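About Us

Welcome to Stondero Social Games, and thanks for clicking through to the page that most people skip! We're a small, independently owned club for people who like an evening of bingo, a few hands of crib and a good natter while they're at it, and we've been running game nights both in our hall and over the internet for longer than our website would suggest (we were a bit slow getting one of those).

The club began at Widad Azar's kitchen table in Orville. Widad had moved to town knowing hardly a soul, and a neighbour invited her along to a bingo night that was, as luck would have it, the very last one before the old venue shut its doors. She'd had such a lovely time that she asked if she could borrow the cards and the cage and carry on at her place. The first night brought 16 players, which is rather a lot of people for one kitchen, and they sat on the stairs and along the hallway with their cards on their knees. By December of that year we'd outgrown the house altogether and signed the lease on our present hall in Chamoun Street, where there is room for 110 and a proper urn for the tea.

Going online was Maya Awwad's doing. Maya is Widad's niece and had been calling numbers for us since she was old enough to be allowed, and she was keen to find a way for our members on outlying properties to join in without a long drive home in the dark. Her first attempt was a phone propped against a biscuit tin, and we still tease her for it. These days we have two online sessions a week, with a live caller, a chat window that gets very lively around the last few numbers, and printable cards for anyone who prefers a real dabber to tapping at a screen. We have 209 members at present, and a good many of them have never set foot in the hall, though we'd love to see them if they're ever passing through! 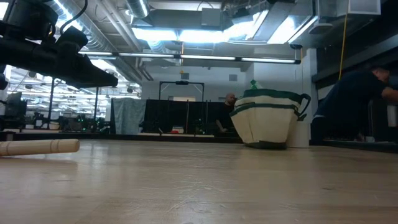 On the floor at Stondero

As well as bingo, we look after a growing library of board and table games that members can borrow free of charge. Jihad Masri keeps the shelves in order, mends split boxes, replaces missing dice and writes the little rules cards tucked inside each lid, which are a good deal clearer than the ones the manufacturers supply. There were 52 games in the library when he last sent round the list. If you have something in good nick that your family has grown out of, have a word with Jihad and he'll tell you if we can give it a home.

Our regular callers are Dima Mahasneh and Nobuhle Ngcobo. Dima is the one with the traditional patter, every bit of it learned from her grandmother, and Nobuhle is the one who'll sing your number if it happens to be your birthday. Nobuhle also runs the beginners' table, so if you've never played before, or you've only ever played on your own and feel a bit shy about it, ask for her and she'll sit beside you for your first few games. There are no silly questions at that table and we've all had our turn at it.

A word about money, as people do ask. Our games are low stakes and always have been. Prizes are mostly meat trays, hampers and vouchers from local shops, and the largest of the year is the Flestberg Hamper, named after the dear old family grocer who gave us our first one. All players must be 18 or over. We set a spending limit for every session, and any member can ask us to lower theirs, or to take a break from play altogether, with no fuss made and no explanation needed.

If you'd like to come along, new members can join at the door or through the membership form on this site, and your first session is on us. Bring a friend, bring your own dabber if you're fussy about colours, and do come a bit early if you want a seat near the heater.

Page last updated 26/01/2021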